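Parallel jaw vs. suction for shelf picking, small upright tubes

torquewrench_dan
Two months into a shelf picking project and I need opinions before Friday. The arm is a Flindel with the stock two-finger gripper. Targets are small tubes standing upright in cardboard trays, packed shoulder to shoulder. The fingers fit between the tubes about as well as I fit in a kid's desk. Has anyone run the Clutari suction cup on this kind of thing?

mossybolt
Yes, for 12 days, after which it went back in its box to think about what it did. Great on flat lids. On narrow caps it sealed when it felt like it. Get thinner fingers.

overshoot_ok
Disagree with mossybolt, as is tradition. We ran 1000 picks at the Gisturthorpe site in June with the small bellows cup and it did fine once we slowed the approach. Thin fingers bend. Then you own two problems and a bent finger.

mossybolt
Fine on what, though? Your caps were the size of a coaster.

overshoot_ok
They were generous caps, I admit.

gantrygoblin
You're both arguing about the hand when the camera placement matters more. Look at how a person does it. I've been going through head camera footage of people picking in stores, and the grip is nearly always on the cap, from the front, fingertips only.

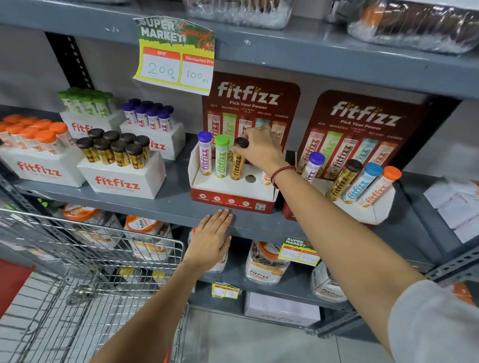 So I'd try short fingertips with soft pads, 5 mm thick at most, and grab only the cap. Leave the body of the tube alone. And put a camera up high where a head would be, because the wrist view on the Flindel goes blind the second you get close. I lost almost a week to that.

torquewrench_dan
The wrist camera is what the budget came with. I could put a second one on a pole and call it a head.

gantrygoblin
That's what the Chiang mount is. A pole, with an invoice.

overshoot_ok
Still say try the bellows cup first. It's 2 screws.

mossybolt
It's 2 screws and an air line, a pump and the noise of the pump.

torquewrench_dan
Ordering the soft pads. If they fail I'll try the cup and mossybolt can be smug in writing.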